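Wool socks keep shrinking, what am I doing wrong?

Asked 11th March in Laundry & Clothes

I've got a few pairs of wool blend ankle socks from Folari and they've gone small and a bit stiff after maybe 3 washes. I use the 40 cycle with ordinary powder and then they go on the radiator overnight. My feet haven't grown! Is there any way back for them?

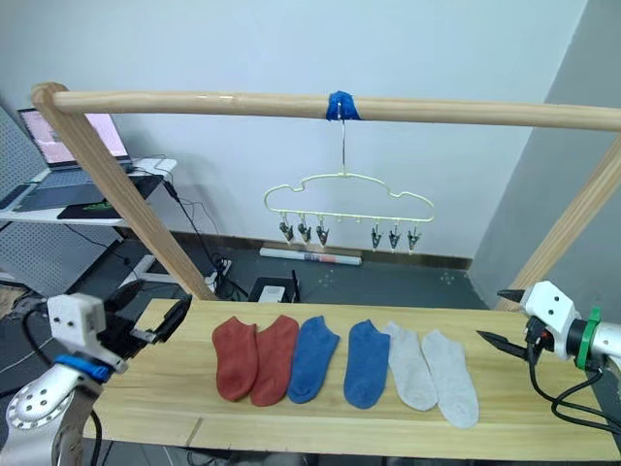 The label says hand wash but I've got two kids and a job, so that's not happening. Would a cooler wash do it, or is it the powder?

2 answers

Jacinto Aguirre
Bit of both I'd say, plus the radiator. I went down to the wool cycle at 30 with a liquid for delicates and mine have been fine since September – same socks, same machine. For the shrunk ones, soak them in lukewarm water with a squirt of hair conditioner, then stretch them gently while they're damp. You won't get all of it back.
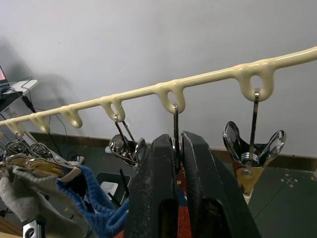

Drying is where I went wrong for years. I used to tumble everything because our flat is tiny, and wool hates it. Now it's all air dried, away from the heat, and a bar with loops and metal clips is handy if you're short of room. Clip them by the toe so the cuff doesn't get pulled about. Thick ones can take 2 days in winter.

dillirness108
just buy cotton, life's too short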